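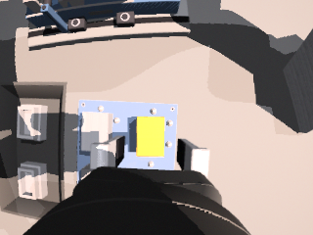

Pinky beige surface, seen from above

3 min read

Pinky beige worktops, will I go off them?

dilani_c
Hello all, long-time reader, first proper post. We're finally doing the kitchen in June and I've fallen hard for a pale pinky beige worktop. Husband wants white. Everyone I ask in real life says "ooh, brave", and I've started to notice that people only say that when they hate something. The room faces north, the units are going to be a dark green (Borier do one I like called Skirport) and the floor is old red quarry tile that's staying put. Has anyone lived with this colour for more than five minutes?

Till_L
Had it in our last place for six years. Loved it in the morning, and by teatime under the ceiling lights it looked like a sticking plaster. Sort your bulbs out before you sort your worktop, that's all I'd say.

nimalsaha78
I'd go the other way and say bulbs are a red herring. It's the red floor that'll get you. Pink over red tile is a lot of pink. My sister has terracotta on the floor and went for a greyish top and it's so much calmer.

dilani_c
Oh no, I hadn't thought about the floor at all!! The tiles are quite brown though, more brick than tomato. I've got a sample about the size of a paperback and I keep walking round the house with it like I'm serving canapés.

LilianN
Paperback size is no good, ask for a bigger one. Halvorsen in Tendley lent me a piece as long as my arm for a £4 deposit and I had it on top of the washing machine for a fortnight. I went off two colours that way. The third was a pinky one and it's still in, and I still like it, so there's one vote for you. Green units as well, although mine are more of a sage.

Till_L
How does it do with tea, Lilian? Ours showed every ring.

LilianN
Fine if you wipe it. I'm not a great wiper, so there is a faint patch by the kettle. Turmeric is the one that makes me shout.

Mizanur D
Unpopular opinion, but I fit kitchens and I'd tell you to have the white. You'll be selling at some point and buyers want plain. Saw a lovely peachy kitchen ripped out last year that can't have been three years old, £1,000 worth of worktop straight in the skip.

nimalsaha78
Don't agree with that at all. Choosing your kitchen for somebody who hasn't viewed the house yet is daft. And white isn't plain, it's a colour like any other, it goes blue in a north-facing room. Ours looks like a dentist's on a cloudy day.

Mizanur D
Fair about the blue. There are warm whites though. I'm only saying what I see.

dilani_c
We're not planning to sell, we only got here two years ago and I am never packing another box. What's putting me off white is exactly the dentist thing. The quote is £3,000 for the tops and fitting whichever colour we have, so at least money isn't deciding it.

Till_L
Is that with the upstand? Ours was extra and I was cross about it for weeks.

dilani_c
With the upstand, yes, but the sink cut-out is listed separately, is that normal?

Mizanur D
Pretty normal. Ask if it covers the tap hole too, some charge again for that.

dilani_c
Will do, thank you. Right, I'm off to Tendley on Wednesday for a big sample and I'm going to stand it against the green with the lights on and off. Husband has agreed to look at it "with an open mind", so we'll see. Will report back with the turmeric results.

LilianN
Take a tile with you if you've got a loose one! And they shut at 4.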